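Pouring, Measuring and Not Making a Mess
Handout 3 for the evening group, Practical Kitchen Skills
Mohammed-Awal Acheampong

Right, pouring. I know some of you looked at the timetable and thought I was filling up an evening, but last September I asked the group to split one jug of water evenly between cups by eye, and we had puddles from one end of the bench to the other. So it gets its own session now, and I've come to rather enjoy it!

What I want you to take away is mostly about the lip of the cup and how fast you tip. Water leaves a cup cleanly when there's enough of it moving to jump clear of the edge. If you tip very slowly, which is what everyone does when they're nervous, the stream is too weak, it clings to the outside and dribbles down to the base. You then get a wet hand and a short measure. I call this the teapot problem, and you'll have met it in every café you've ever sat in.

So tip with a bit of confidence to get the stream going, hold it steady, then bring the cup back upright quickly at the end. The last bit matters most. Most of my own spills happen when I ease off gently at the finish (old habit, I was told as a boy to be careful with everything).

How you hold a plastic cup makes a difference too. Thin clear ones give way if you squeeze, and when the sides go in the level comes up, sometimes right over the top. Hold it low, fingers well round, with just enough grip that it won't slip. 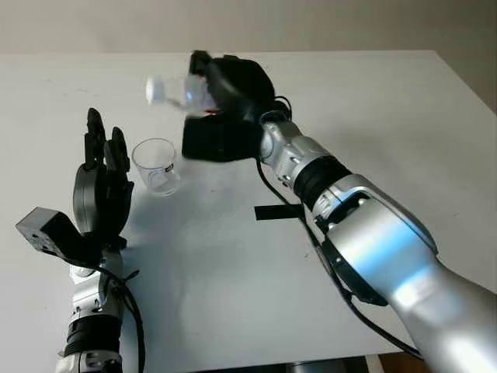 Keep the two cups close together as well. I like the mouth of the pouring cup just above the rim of the other one, nearly touching. People lift it high because it looks good, and with mint tea it does look good, but height gives you splash and we're measuring tonight.

On to the measuring. Stand your jug on something flat and get your eyes down to the line. Please don't lift the jug up to your face, it's never level when you do that. Water curves up a little where it meets the side, so read the bottom of the curve. My old Strebel jug has its marks printed on the inside and I still have to squint at it.

If you have scales, use them. A millilitre of water weighs as near a gram as makes no odds in a kitchen, so 100 g on the scales is 100 ml in the cup. That doesn't hold for oil, which is lighter, or for honey, which is a good deal heavier. We'll do honey another time – bring an apron.

To try at home:

Put an empty cup on the scales and set them to zero. Pour in what you think is 100 ml without looking at the display, then check. My first go this week was 84, and I do this for a living. Write yours down, have five more goes and bring me the lot.

Then do it again with your other hand. It's horrible, but you learn where your wrist is doing the work.

Last thing, wipe the base of the cup before you weigh it. A few drops underneath will count towards your total and you'll wonder where they came from. Tea towels are in the drawer under the kettle, and the damp ones go over the rail by the door, please.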